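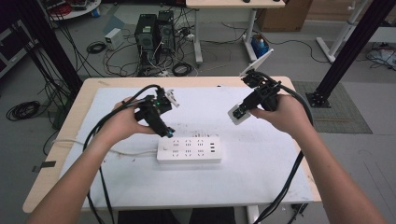
Multiprise blanche au milieu du tapis, trois ports USB à droite, petit interrupteur à gauche. Et l'adaptateur secteur blanc.

Salle Ara, rangement électrique : la galerie

Page montée vite fait, je complète quand j'ai cinq minutes. Sujet de l'album : les multiprises, les chargeurs, les câbles de la salle Ara, et ce qu'on en fait. Lundi 23 novembre, grand tri de l'automne. Le précédent datait de juin, autant dire que tout était à refaire.

Pour ceux qui n'ont pas suivi : deux tables claires, des tours d'ordinateur noires, et par terre du câble, du câble, du câble. Noir, blanc, enroulé, pas enroulé. Regula Kuster voulait tout débrancher d'un coup, Gebhard Berchtold voulait étiqueter d'abord. On a étiqueté d'abord. Trois heures de plus mais bon, pour le rebranchement c'était bien pratique.

Notes pour aller avec l'album

Le tapis blanc
Il a des traces grises, oui, on sait. Ça part à moitié avec de l'eau savoneuse, l'autre moitié reste. On le garde sur la table parce que les petites pièces blanches roulent moins dessus que sur le bois. Inconvénient : adaptateur blanc sur tapis blanc, on cherche. Si quelqu'un a un tapis gris foncé qui traîne, me le dire.

Les multiprises
Une multiprise = une fiche dans le classeur. On note la longueur du cordon, le nombre de prises, USB ou pas, interrupteur ou pas. Celles avec USB restent sur les tables pour les téléphones et les lampes. Celles sans, au sol ou au mur. Pour la salle Ara on s'est fixé 1500 W maxi par multiprise, c'est écrit au marqueur dans le classeur, page de garde. Le radiateur d'appoint va DIRECT au mur. Je l'ai redit deux fois dans la journée.

Les adaptateurs secteur
Le vrai casse-tête. Des blancs, des noirs, presque jamais la bonne étiquette dessus. Méthode de Regula : on lit la tension de sortie à la loupe, on l'écrit en gros sur un bout de ruban, on colle le ruban sur le câble côté fiche. Pas sur le bloc, ça chauffe et ça se décolle. Ceux qu'on n'arrive plus à lire vont dans la caisse « inconnus ». Au bout d'un an dans la caisse, déchetterie.

Les cordons
Enroulés à la main, boucle large, un velcro. Pas de nœud, pas d'élastique (les élastiques de juin avaient fondu sur les gaines, une horreur à gratter). Les rallonges de 5 m vont sur le crochet du haut, tout le reste sur celui du bas. Si vous ne savez pas lequel, déroulez et mesurez, ça prend une minute.

Le sol
Point noir de la salle. Tant que les tours sont par terre, les câbles sont par terre. Idée de Gebhard : une goulotte sous la deuxième table et les multiprises vissées dessous. Devis demandé chez Pagano, pas de réponse pour l'instant. En attendant on regroupe derrière les tours et on passe l'aspirateur autour, doucement.

Les étiquettes
Rouleau Avby, largeur moyenne. On est parti sur 40 étiquettes, il en a fallu un peu plus, Gebhard a fini au ruban de peintre. Numérotation dans l'ordre où ça vient, sans logique particulière. Le dernier numéro posé est le 1659, on continue la série de l'ancien inventaire pour pas tout recommencer. Donc ne repartez PAS de zéro svp.

Ce qui reste à faire

Nettoyer les fiches des vieux cordons, chiffon sec.
Refaire la fiche de la multiprise du couloir, j'ai oublié de noter la longueur.
Vider la caisse « inconnus », la moitié a dépassé l'année.
Racheter du velcro. Le noir en rouleau, pas les bandes prédécoupées, trop courtes pour les gros cordons.
Relancer Pagano.
Demander à Duruteo s'ils reprennent encore les blocs hors service, l'an passé c'était oui mais seulement le matin.

Questions reçues par mail, je réponds ici ça ira plus vite

Peut-on emprunter une rallonge ?
Oui, on signe dans le classeur, on rend avec son velcro. Avec son velcro !

Mon chargeur de portable est resté dans la salle, il est où ?
Sans nom dessus, caisse « inconnus ». Avec un nom, étagère près de la porte. Passez avant la fin du mois, après je trie.

Est-ce qu'on peut brancher une multiprise sur une autre ?
Non. Même « juste pour l'après-midi ». Il y a des prises murales côté fenêtre, servez-vous-en, ou demandez une rallonge.

Les ports USB chargent-ils une tablette ?
Ça dépend de la tablette, les petites oui, les grandes ça dure des plombes. Prenez le chargeur d'origine si vous l'avez.

Vous prenez les dons de câbles ?
Plus pour le moment. Vraiment plus. Sauf des multiprises avec interrupteur en bon état, là je veux bien, cordon entier, sans réparation au scotch.

Infos pratiques

La salle rouvre normalement dès que le sol est dégagé. Le classeur est sur la table du fond. Pour les photos en grand format, écrire à Regula, c'est elle qui a les originaux, moi je n'ai que les versions réduites pour le site. Pour une erreur dans les légendes, m'écrire à moi. Merci à ceux qui sont restés tard pour enrouler, et à Gebhard pour la soupe.

Mise à jour du soir : retrouvé la loupe. Elle était dans la boîte des velcros. Je la remets dans le tiroir avec les rouleaux, merci de la laisser là.

Retour aux albums | Album précédent : l'étagère à outils | Album suivant : le couloir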